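September 28, 2018

Back from two days at the Skevthorpe site and my head is still buzzing! I went over expecting to write up the machines and came home with a notebook full of things people had said to me over tea.

Fernell has been doing flower arranging trials there since February, and the bit I'd never thought about is how much of a florist's shift is the same small movement. Pick up a stem, turn it, put it in. Pauline Ashworth did that for 26 years before she moved across to the trials, and she can tell you which wrist hurts in which weather. Now she decides what a good arrangement looks like and how a tulip ought to be held, and the programmers come to her - a lovely reversal, and she's clearly enjoying it.

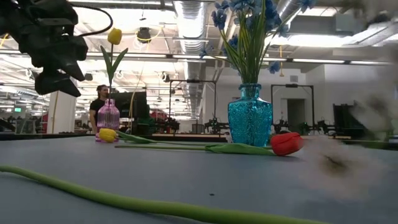 Are the packers at Tadascombe losing their jobs over this?
None have so far, and the 34 people on the packing line have been offered training on the new cells, though a few have said they would sooner stay with the hand-tied bouquets.

Graham Wainwright is one of those few. He likes the chat on the line and worries it'll go quiet once everyone is minding a cell of their own. I think he has a point, and I'd love to see the benches laid out so people can still natter across them. He did admit he won't miss the early starts before Mother's Day (465 bunches before breakfast, one year).

Next visit I'm hoping to see Cropper, the stem trimming rig, which was in bits while I was there.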